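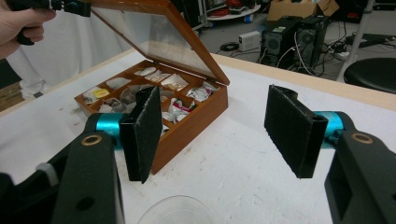 Football Studies, Week One: How a Cup Draw Works

Last updated: 25th September

Welcome back, everyone, and a special hello to those of you joining us from the coaching course (you'll find we go a bit slower over the rules and a bit faster over the fitness side). This week we're looking at the knockout cup, and in particular at the draw, which people tend to find either terribly dull or completely gripping.

Start with the simplest case. If you have eight clubs, you need four ties, then two, then a final, and everybody goes home happy. Trouble begins when the number of entries doesn't halve neatly all the way down. Take the Jemora Cup, which we'll come back to all term, with its 6 entrants. Two clubs are given a bye, the other four play each other, and the two winners join the rested clubs in the semi-finals.

Now, is a bye a good thing? Most players will tell you yes, and a fair few managers will tell you no! A side with a free weekend has fresh legs, but it may also be short of match practice, and its supporters lose a day out. Ikstead had a bye in the first round and then drew Trurkuvix away, in front of a crowd of 2,362. Their home tie the season before had brought in 431, so you can see why the smaller clubs keep such a close eye on who comes out of the hat, and on how the gate money is shared.

Seeding is the other thing to get straight. In a seeded draw the stronger sides are kept apart early on, usually going by last season's league places. In an open draw anybody can meet anybody, and I must admit I've always had a soft spot for those.

For next time, please draw up a bracket for eleven clubs and bring it along on paper.

Related handouts
Two-legged ties and away goals
Shemweta and the replay rule
Reading a league table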